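Play Kitchen Corner at Costwood: Progress Report for October
To: Hivari Small Grants
From: Kazue Yagi, Kudo Play Library

Work done in this period

The grant of 698 dollars is for the play kitchen corner and for the lending boxes that belong to it. Until the end of October we have spent the money on toy food, dishes and washing supplies. The receipts were sent to you separately.

We have now 13 boxes ready for lending. In each box there is toy food, something to serve it on and a printed list of the contents. Over 30 families have borrowed a box already, and six of them asked to keep it longer. I did not expect this, so I changed the loan period from two weeks to three.

The fruit is the most popular. Parents told me that the children like to sort it into bowls and to "wash" it in the colander. The bottles are used less, but the older children need them when they play restaurant.

Difficulties

Small pieces get lost easily. I wrote the list again with larger letters, and we check each box together with the family when it comes back. One delivery of plates came late, therefore two boxes went out with bowls only. This is corrected now.

Next period

I would like to prepare a breakfast box and to repair the shelf near the door. For the shelf I will ask Indent for a price first. No change of the budget is requested.

The table with a part of the kitchen things: 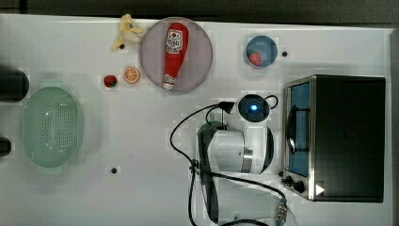

Page last changed: October, 4:30 pm, K. Yagi

The strawberries, the orange slice and the banana stay on the list for next period, and also the ketchup bottle. I will send the next report when the breakfast box is ready.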